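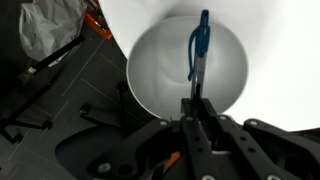 Ballpoint pen with blue cap and white bowl, small items set.

Progress report to the Kirnness Fund
Project: Everyday objects for the Livik practice room
Prepared for: Catrin Wynne
April 4, 2019

Dear Ms. Wynne,

I am pleased to send you our second report on the practice room. The first report, from November, described the furniture and the painting of the walls. In this one I write mostly about the small objects, because the largest part of our work in the winter was spent on them.

Small items set

As you know, our participants come to Livik to practice ordinary tasks of the home and the desk after a long illness. They sort, put away, pack and take out again. For this we need objects which are familiar to everybody, and which can be replaced without difficulty if they are broken or lost. The set has now 192 pieces. They are mostly writing things, kitchen things and things for washing.

The pens are used more than we expected. We have chosen the simple ballpoint with a clear barrel and a cap with a long clip. The participant can see how much ink is left, and to take off the cap and put it on again is already a good exercise for the fingers. In the first weeks many caps disappeared. We now check them at the end of each session and the loss is much smaller.

For the bowls we decided on plain white ones. Before this we had bowls with a painted pattern, and two participants told us that small objects were hard to find in them. A dark or colored object is easier to notice against white. The disadvantage is that ink marks are also easy to notice, so the bowls must be washed often.

Storage

The shelves from Jedwood were delivered late, and one of them had a damaged corner. The company exchanged it and did not ask for payment. Until the shelves were in place we kept the smaller objects in plastic bags, which was not a good solution. The bags tore, and it took a long time to find one particular thing. Each group of objects now has its own box with a label in large letters. The labels are printed and I think they will last.

Sessions

We hold 3 sessions per week, each with no more than 4 participants. Khamphan, who leads the sessions, has asked that we keep this number also in the summer. I agree with him. With a larger group there is not enough room at the table, and the slower participants stop working when they see that others have finished.

Money

From the grant we have spent more than 3,018 dollars until now. The greater part went to the shelves and the table, and the objects themselves were cheap. The receipts are in the attached folder, in order of date. One receipt, for the labels, is missing and I have asked the shop for a copy.

Next steps

Before the next report we would like to add clothing to the set, such as socks, gloves and shirts with buttons. We also need a second washing basin. I would be grateful if you could tell us whether the basin may be paid from the remaining amount for furniture, or whether we should make a separate request.

With kind regards,
The practice room team, Livik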